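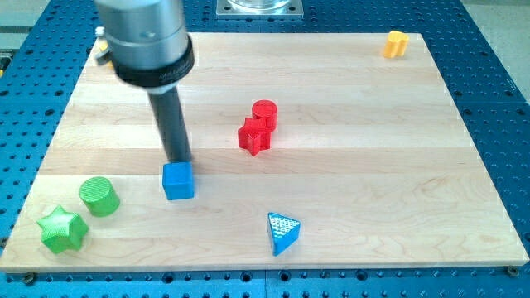
*Blue cube on the maple board.*

## Bunddale hall, craft room walk-round, March

I've kept to the usual order so this can sit next to the last one. Ticks are fine as they stand, and anything with a comment wants reading before the next booking goes in.

- [x] **Front door and porch.** Opens fully, mat lies flat. The new closer from Brito is a touch fierce — small children should be let through first, please.
- [x] **Fire exit.** Clear on both sides, and somebody has swept the step, which was very kind.
- [ ] **Extinguisher, tag 2255.** Pin and seal in place, but the bracket has worked loose from the plaster. Longer screws needed.
- [x] **Extinguisher, tag 2792.** All good, needle in the green.
- [ ] **Stacking chairs.** All 52 looked at. Two have split seats and are in the back lobby with tape across them. Please don't rescue them, however short you are on the night!
- [x] **Wooden worktops.** Run a bare hand along the edges, slowly. No splinters today, and the oiling has done them a world of good.
- [ ] **Kettle and urn.** Urn lead is getting stiff near the plug. Still usable, but I'd be happier with a new one, and Trasgate have them in.
- [x] **First aid box.** Plasters topped up to 20. Eye wash in date.
- [ ] **Windows.** The far one sticks and then goes with a bang, so mind your fingers. I've asked Flultuven for a price on easing it.
- [x] **Loft hatch.** Bolted, ladder chained up.

Four items open. The bracket comes first, then the urn lead, and the window can wait for warmer weather if it must.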